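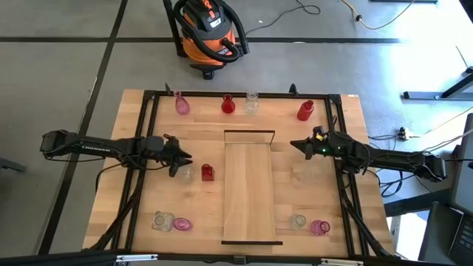

細長い木のトレイと、色ガラスの瓶や花器。奥の列は左からピンクのすりガラス、深い赤、透明、少し離れて赤。

特集 赤いガラスを一本、透明を一本
小さな花器と木のトレイで遊ぶ、窓辺と食卓

赤いガラスは難しい、とずっと思っていた。緑や琥珀色なら古い薬瓶のような顔で棚になじむし、青は夏になれば誰でも出したくなる。ところが赤は、置いたとたんに部屋中の視線を持っていってしまう。クリスマスが終わったら箱に戻すもの、と決めている人も多いのではないだろうか。

その思い込みがひっくり返ったのは、去年の8月、ネディッツ(Neditz)の蚤の市でのことだ。暑さで頭がぼんやりしていて、買う気もなく歩いていたら、古いレコードの箱の脇に、首のすぼまった赤い小瓶が立っていた。値札は400円。隣にはまったく飾り気のない透明の小瓶があって、二本のガラスが肩を寄せるように並んでいた。それがもう、びっくりするほどよかったのだ! 赤だけだったら通り過ぎていたと思う。透明がいるおかげで、赤がすっと落ち着いて見える。二本とも新聞紙にくるんでもらい、帰りの電車でずっと膝に抱えていた。

今回の特集は、その日からすっかりはまってしまった小さなガラスの花器と、それを受けとめる木のトレイの話である。高価なものは出てこない。広い部屋もいらない。窓辺の幅が本一冊分あれば始められるし、食卓の端でもいい。むしろ場所が狭いほうが、瓶と瓶の距離に悩めて楽しい。

■ 赤には幅がある

「赤いガラス」とひとくちに言っても、集めはじめるとその幅に驚く。光に透かすと苺のジャムのように明るくなるもの、逆光でもまだ黒っぽさの残るもの、オレンジに寄るもの、紫に寄るもの。同じ棚に二つ置いたとたん、片方が急に朱色に見えてくることもある。店で一本だけ見ていたときには気づかなかった差が、家に帰って隣に仲間がいると、くっきり出てくるのだ。

私がいま一番好きなのは、深い赤の、首が外に開いて根元がふっくらした花器の形だ。口が開いているので、一輪挿しにしても花が窮屈そうにならない。根元が丸いから水がたっぷり入り、重心も低い。横から見たときの、細いところから丸いところへ移る曲線に光がたまって、そこだけ色が濃くなる。あの濃いところを見ているだけで、お茶が一杯飲めてしまう。

背が高くて首の短い瓶の赤は、また違う。こちらは面が広いぶん、色がまっすぐ目に入ってくる。花を挿さずにそのまま立てておくと一番きれいで、私は台所の窓の右端に置いている。朝は流しの上に赤い影が落ちる。洗いものをしながら、その影が少しずつ動いていくのを追うのが日課になった。

そしてピンクのすりガラス。これは最初、赤の仲間に入れるつもりがなかった。すりガラスは光をやわらかく散らすので、透き通った瓶と並べると一人だけ霧の中にいるように見える。ところが端に置いてみたら、列の終わりがふわっとほどけて、とてもいい。透き通ったものばかりが続くと目が疲れるのだなと、そのとき初めて知った。細い首に丸い胴という形も、列の端によく似合う。

■ 透明を必ず一本

編集部の近くに、プレストリー(Plestley)という小さなガラスの店がある。棚が全部木で、床まで瓶で埋まっていて、入るときは鞄を前に抱えなければならない。そこで教わったのが、色ガラスを一本買ったら、似た形の透明も一本買うといい、ということだった。

理屈は単純だ。形が似ていれば、目は自然と色の違いだけを見る。赤の花器の隣に、同じように首が開いて根元の丸い透明の花器を置く。すると透明のほうは影絵のようになって、赤の形を説明してくれる。蚤の市で感じた「すっと落ち着く」の正体はこれだったのか、と膝を打った。

形の違う透明を合わせるときは、高さをそろえるか、思いきって離すかのどちらかにすると収まりがいい。中途半端に低いと、ただの隠れた瓶になってしまう。小さな蓋なしのジャーのようなものなら、列から外してずっと手前に置くのも手だ。手前に小さいもの、奥に背の高いもの。集合写真と同じで、これだけでだいぶ見やすくなる。

小さなジャーといえば、透明と赤を一つずつ持っていると本当に便利である。庭で折れてしまった菫、料理で余ったディルの先、切り戻したミントの一番短い枝。大きな花器には沈んでしまうような長さのものが、ジャーならぴたりと決まる。私はここに輪ゴムを入れてしまうこともある。輪ゴムも赤いジャーに入ると、なんだか大事なものに見えるから不思議だ。

■ 木のトレイという舞台

さて、もう一つの主役がトレイである。

瓶をじかに窓辺へ並べていたころ、困っていたのは掃除だった。一本ずつどけて、拭いて、また戻す。戻すときにはもう元の並びを忘れている。週末になるたびに並べ直しになり、それはそれで楽しいのだが、平日の朝にやることではない。トレイがあれば、まとめて持ち上げて、拭いて、戻せる。それだけの話なのに、掃除の回数が倍になった。

私が使っているのはシモネンコ(Symonenko)という木工所の細長いもので、塗装のない明るい色の木でできている。内側の幅は13センチ。小ぶりの花器なら横に二本、ゆったり置ける。重さは約400グラムで、瓶を載せても片手で……と書きたいところだが、瓶を載せたら必ず両手で持ってください。一度ひやりとしたことがあります。

トレイを選ぶときに見てほしいのは、縁の高さだ。四方が高いと中のものが守られて安心だが、横から見たときに瓶の根元が隠れてしまう。丸い胴が魅力の花器には、これが惜しい。一方の端だけ板が立ち上がっている形なら、そちらを壁側に向けて、背の高い瓶をもたせるように立てられる。反対の端が低ければ、出し入れも楽だ。

もう一つ、木の色。ガラスの下に敷くなら、できるだけ明るい木をすすめたい。赤いガラスを通った光は、濃い色の木の上ではほとんど見えなくなってしまう。白木に近い明るさなら、色の影がちゃんと落ちる。夕方、瓶の足元から赤いしみのような光が伸びて、木目の上をゆらゆらする。あれを見るためにトレイを買ってもいいと思うくらいだ。

机そのものが木の場合はどうするか。これもよく聞かれるのだが、木の上に木を重ねてもまったく問題ない。木を細い帯に継ぎ合わせた天板は、それだけで表情がある。そこに無地のトレイを置くと、縁のところで模様がいったん止まって、瓶の居場所がはっきりする。色は似ていてもいいし、少しずれていてもいい。ぴったり同じ色をさがして歩く必要はない。

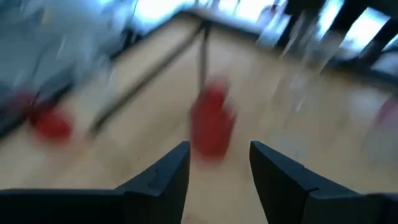 向きも試してほしい。細長いトレイは壁に沿って横に置くものと思いがちだが、自分に向かって縦に置くと、がらりと変わる。手前から奥へ道ができて、瓶がその途中に立っているように見えるのだ。食卓の真ん中に縦長に置けば、向かいに座った人との間に小さな並木ができる。お皿の邪魔にならない幅というのも、細長いトレイのありがたいところである。

そして、空のまま置いておく日があってもいい。私は月に一度くらい、瓶を全部おろして、トレイの外にばらばらに立ててみる。いったん空いた木の面を前にすると、次に何を載せようかという気持ちがむくむく湧いてくる。先週はそのまま三日、何も載せなかった。帰ってきて鍵を置いて、また出かけて、それだけ。これもなかなか悪くない使い方だった。

■ 並べ方の手順、わが家の場合

まず、持っている瓶を全部、机の奥に一列に出す。色の順番は考えない。手に取った順でいい。ここで一度、椅子に座って眺める。立ったまま見下ろすのと、座って横から見るのとでは、まるで違うものに見える。普段どちらの高さから見るのかを思い出して、その高さで決めるのが大事だ。

次に、くっつけたい二本を選ぶ。赤と透明でも、ピンクと赤でもいい。とにかく二本だけ、ぐっと近づける。指が一本入るかどうかという近さがいい。残りは少し離す。等間隔に並べるとお店の棚のようになってしまうので、どこかに必ず広い隙間を作る。私はいつも右寄りに隙間をとって、その先に背の高い一本を置く。理由は聞かれても困る。左でやってみたら、なんだか落ち着かなかったのだ。

二本が決まったら、トレイに移す。移すときは口ではなく胴を持つ。首の細い瓶はつい首をつまみたくなるけれど、古いものは首の付け根に細かい傷があることが多い。丸い胴を包むように持って、底の縁から静かにおろす。木はガラスの音をやわらかくしてくれるので、置いたときの「こと」という音がいい。石の天板に置いたときの、あの肝の冷える音とは大違いだ。

最後に花。ここまで来るともう花がいらない気もしてくるのだが、挿すなら葉ものを一本から。赤いガラスに赤い花は、慣れるまで待ったほうがいい。ユーカリの灰色がかった緑や、まだ葉の小さい枝ものが、赤とはとにかく仲がいい。透明の花器には茎のきれいな花を選ぶ。水の中で茎が交差しているのが見えるのが、透明の醍醐味である。

■ 洗うこと、しまうこと

口の細い瓶の底は、どうしてもスポンジが届かない。私は米粒をひとつまみと、ぬるま湯を少し入れて、口をてのひらで押さえてくるくる回す。シャカシャカいわせてから流すと、水垢がかなり落ちる。それでも残る白い輪には、お酢を薄めて一晩。すりガラスの外側だけは、手の脂がつくと跡が目立つので、やわらかい布で水拭きして、そのまま自然に乾かしている。

乾かすときは逆さにしたくなる。でも首が細くて胴の重い瓶は、逆さにすると驚くほど不安定だ。布巾を丸めて輪にし、その中に口を差しこむようにして立てる。もしくは、あきらめて普通に立てたまま、風の通る窓辺で待つ。急がない日は私もこちらだ。翌日にはだいたい乾いている。

木のトレイは、水をこぼしたらすぐ拭く。これに尽きる。無塗装の木は瓶の底についた水だけでも輪のしみになる。最初の一つができたときは本気で落ち込んだのだが、三つ目あたりから模様に見えてきた。気になる人は、瓶の底を拭いてから載せる癖をつけるか、蜜蝋を薄くすりこんでおくといい。ただし蜜蝋を塗ると木の色が少しだけ濃くなる。さっきの赤い影が好きな人は、裏側の目立たないところで試してからどうぞ。

しまうときは、トレイがそのまま仕切りになる。布巾を一枚敷いて、瓶を寝かせて、間に薄紙。引き出しの奥に入れておけば、次に出すときもトレイごと持ち上げるだけで済む。赤いガラスを季節の箱に戻していたころは、箱を開けるのが面倒で、結局何年も出さずにいた。引き出しに移してから、雨の日にふと出してみる、というようなことが増えた。

■ どこで探すか

蚤の市はやっぱり楽しい。箱の底のほうに、値段もついていない小瓶が転がっていることがある。見るのは口の欠けと、首の付け根のひび。指の腹で縁をそっとなぞれば、目で見るより早くわかる。曇りは洗えば落ちることもあるし、落ちないこともある。落ちなくても好きだと思えるなら連れて帰る、というのが私の基準だ。

新しいものなら、前に書いたプレストリーの棚を端から見るのが一番早い。古い形の名前や年代を調べたいときには、ヴェテック(Weteck)というガラス好きの集まりが出している『小瓶の形』という冊子がおもしろい。全96ページ、ほとんどが輪郭の線画で、色がついていない。初めて開いたときは物足りなく感じたのに、今では夜寝る前に必ずめくっている。線だけで見ると、首と胴のつながり方に自分の好みがあることがよくわかるのだ。私はどうやら、首が短くて肩の張った瓶に弱い。手持ちの瓶を見回したら、本当にそればかりだった。

次にほしいのは、煙のような灰色のガラスである。赤の隣に置いたらどうなるのか、もう気になって仕方がない。プレストリーには来月、新しい箱が入るらしい。鞄を前に抱えて、朝いちばんに行ってくるつもりだ。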